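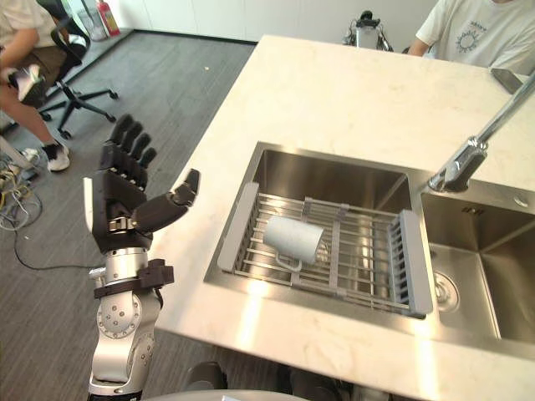
Where should the washed cups dry if there is no space on the worktop?

Over the sink. A rack of metal rods that lies across the bowl needs no place of its own, and the water falls where it should fall.

This was the question we received most often after the January newsletter, when we wrote about small changes in the shared kitchen at Derkis. Many of you have the same kitchen problem at home, so we answer it with a little more detail in this issue.

The sink in the Derkis kitchen is a double one in stainless steel, set into the marble island. For a long time we used both bowls for the same thing, which means that both were full. Before the change we also had a plastic drying tray on the marble. It took a lot of room, and under it there was always a ring of water that left a dull mark. We removed the tray and bought an expandable rack, grey, with plastic caps on the ends of the rods. It stays across the larger bowl. The smaller bowl is now for rinsing and must be left empty.

Some readers asked if a mug can lie on its side on such a rack. It can, and one white mug from our cupboard is usually dried like this. The speckled ones have a wide rim, and when they stand upside down on the rods the steam stays inside. On the side they dry faster, but please turn the handle so that it sits low and the mug cannot roll. Thin glasses are a different matter. We had 2 of them broken in the first month, and now they go on a folded towel.

The rack cost us less than a good frying pan. We compared three models before we bought it, one of them from the Saxena shop near the station, and the difference was mostly in the sliding part in the middle. If this part is loose, the rack becomes shorter by itself when you lift it, and then one end falls in the bowl. Try it in the shop with your hands. Measure your bowl from the outer edges and not from the inside, and add 9 centimetres for the rods to rest safely.

For cleaning, we take the rack off once a week and wash it with warm water and normal washing-up liquid. Under the end caps some white lime collects. A cloth with vinegar removes it, but vinegar must not touch the marble. We learned this in the old kitchen at Mororska, where the marble beside the tap has a mark as big as a coin until today. Do the cleaning inside the bowl, rinse well, and dry the stone afterwards with a soft cloth.

The second subject of many letters was the floor. At Derkis we have grey striped carpet tiles, and they meet a smooth white surface in a straight line. Crumbs and dust like this line very much. A broom pushes them against the edge of the carpet and they stay there. It is better to use the vacuum cleaner with the narrow nozzle along the edge first, and only then to clean each side in its own way. The seams between the tiles should be vacuumed along their length, slowly. If a tile begins to lift at the corner, tell us and please do not glue it yourself.
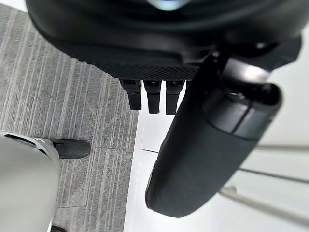

Dates and small notices

The next kitchen morning is on 28th March at Parkari, in the ground floor room. There are 12 places. We will show how to clean a steel sink without scratches (always rub in the direction of the brushing) and how to look after marble. Bring an apron and one mug that you do not love too much.

We still have 200 printed cards with the cleaning rules for the shared kitchens. They are free. Take them from the shelf at the entrance at Derkis, or write to us and we put them in the internal post.

Letters for the next issue can be short. Questions about ovens are welcome.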